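3.2 Folding as a household skill: what counts as a finished cloth

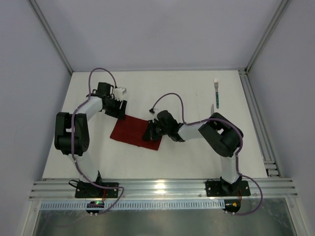

Folding is a lovely thing to study, and we think it has been rather neglected. Most of the earlier work we read treats the folded cloth as an end point: it is either folded or it is not, and the matter is closed. Anyone who has shared an airing cupboard with another person knows there is a great deal more to it than that! People hold strong views on where the edges should fall, how flat a cloth must lie before it can go on a shelf, and which small faults can be let go. In this section we set out how we arrived at a working idea of "finished", and why we settled on the plain rectangle as our starting shape.

We began with talk. Over July, Sarahí Robles and Sota Imai visited homes in Flultley and asked people to fold cloths of their own choosing while chatting about what they were doing. In all, 72 people took part. The cloths ranged from tea towels to table linen, and the range of methods was a delight. Some folded in the air, holding the corners at chin height and letting the fabric drop. Others would not lift the cloth from the table at all, and smoothed it with the side of the hand after each turn. One man folded everything over his forearm, a habit he put down to years of waiting at tables, and his napkins came out beautifully.

What struck us was how much the answers had in common once we stopped asking about method and asked about the result. Straight edges came up again and again. So did flatness. Creases were a more interesting case. A hard crease across the middle of a cloth was usually disliked, but faint creases on the surface were hardly mentioned unless we asked, and most people told us they expected them in anything that had been through a wash. A cloth lying at a slight angle to the table was not thought of as badly folded either. As one woman in Flultley put it, "You can turn it round when you pick it up." We found this very helpful, and from then on we treated the way a cloth lies on the table as a separate matter from the quality of the fold.

Figure 4. A dark red cloth as a flat rectangle on the white tabletop, slightly rotated, with mostly straight edges and faint creases.

The cloth in Figure 4 shows the kind of result we have in mind. Its lower edge slopes down towards the right, so a measure based on lining up with the table would mark it down. Under our scheme that slope costs nothing, and the faint creasing is accepted too. We kept to single-colour cloths for this part of the work, as stripes and checks draw the eye to very small errors and our early raters found it hard to ignore them.

Corners deserve a word of their own. Müzeyyen Soylu, who led the rating work, noticed that the people she spoke to nearly always checked a corner before anything else, often with a fingertip. We had planned to score the edges first and leave the corners for later, and we changed the order of the scoring sheet as a result. Raters now look at the corners, then the edges, then the surface. Where a corner is covered, they leave its box blank and do not guess. It is a small change, but the raters liked it at once and their notes became much fuller.

The final sheet, which we call the Marikar sheet after the building where we drafted it, fits on one side of paper and uses everyday words throughout. "Flat", "a bit lifted" and "bunched" did far better in our trials than any numbered scale. Kiyoshi Aoki and Ah-rin Hyun tested the wording with two groups of raters, one with long experience of laundry work and one without, and both groups asked for the same extra line: a space to say whether they would be happy to put the cloth away as it was. We added it, and the replies are taken up in the next section.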